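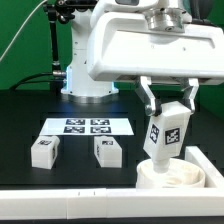
What does the Brurik tabletop set cover?
It covers a group of small white parts with square markers on them, the marker sheet that goes on the table with them, and the white rail that borders the work area. The card lists the parts, says how the table is laid out, and describes the notes and pictures that come with the set.

Version and status

Current release: September 25, 2024. The earlier Skaston list is no longer kept up. If you have notes that use Skaston part names, the file old_names.txt gives the match for each one. Two names had no match and are marked "dropped".

What you get

parts.csv - one row per part, 13 rows
layout.txt - where things go on the table
old_names.txt - Skaston names and current names
pictures/ - 361 pictures
notes/ - short text notes, one per session

Of the pictures, 124 are close views. The rest show the table from further off. Both kinds are in the same folder and are told apart by the "view" column in pictures.csv.

The parts

Blocks. White, with square markers on more than one face. Give a block by its part ID and not by its place on the table, as the blocks get moved between pictures. Markers on the top and on a side of the same block have different IDs, and both point to the same row in parts.csv.

Cup. Round and white, with a thick rounded rim and an opening that takes a peg. The cup is listed under "round parts". Its row gives the outer width, the width of the opening, and the depth.

Marker sheet. White paper with four markers in a two-by-two grid. Print it at 100 percent on plain paper. Do not use "fit to page". Check one marker with a ruler before you put the sheet out.

Rail. White and L-shaped, made up of pieces. It runs along the front of the work area and turns at the right. Parts should stay inside it.

Close views

Close views were kept even when they show only a piece of something. They are useful for checking edges, holes and marker print, and less useful for finding a part's place on the table. Some are soft in places. We did not sharpen them. 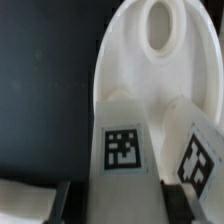 Close view: oval hole with a thick wall, and a tab with a square marker in front.

Setting out the table

1. Wipe the tabletop and let it dry. Dust shows on black.
2. Fit the rail pieces together. A thin seam is fine, a gap is not.
3. Lay the marker sheet flat, clear of the rail.
4. Put the blocks in front of the sheet.
5. Put the cup on the right, inside the corner of the rail.

The sheet does not have to be square to the rail. A small angle has no effect on the measurements in layout.txt, which are all taken from the rail corner. 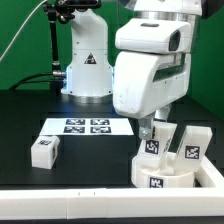 Cup beside the right-hand rail, with the marker sheet and one block to the left.

Known problems

The column "finish" in parts.csv is filled in for 20 percent of the pictures' linked entries only. Treat a blank as unknown.

The cup depth was measured twice with different results - the second value is the one in the file.

Session notes were typed during the work and have spelling mistakes. They were left as written.

Use and credit

Free to use and change for any purpose. Please credit "Brurik tabletop set, Brilleo". The label sheet for the storage box, in the Malý layout, is a separate download and has its own terms.

Planned for November: a cleaned-up parts.csv and a second marker sheet on letter-size paper.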